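Workshop notebook, Folport building, upper room
Saturday, entry begun 09.30
Present: K. Ekanayake, J. Frandsen. Apologies from Í. Zoëga.

The purpose of the session was to review the stock of whiteboard markers and the condition of the writing surfaces before the room is returned to general use. A total of 46 markers was collected from the trays and drawers. Each was tried on the board with a single stroke of arm's length and wiped after two minutes. Of these, 16 gave a faint or broken line and have been set aside for disposal. The remainder are fit for use and have been returned with their caps on.

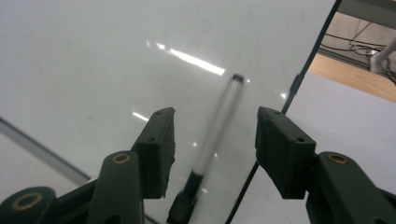
Marker with clear to pale grey barrel, on the whiteboard. Overhead lights reflected in the surface.

Glare remains a matter of concern. Ms Frandsen reported that writing under the ceiling lights could not be read from the seats nearest the door – the same complaint was entered by S. Arnardóttir in December. Switching off the front row of lights improved matters, though the room was then rather dim for note-taking.

Cleaning fluid: one bottle of Fallo left, nearly empty. Order reference 578 to be repeated.

Outstanding: B. Bach to confirm whether a matt board may be bought from this year's allowance. Markers to be stored flat until the new trays arrive.

K.E.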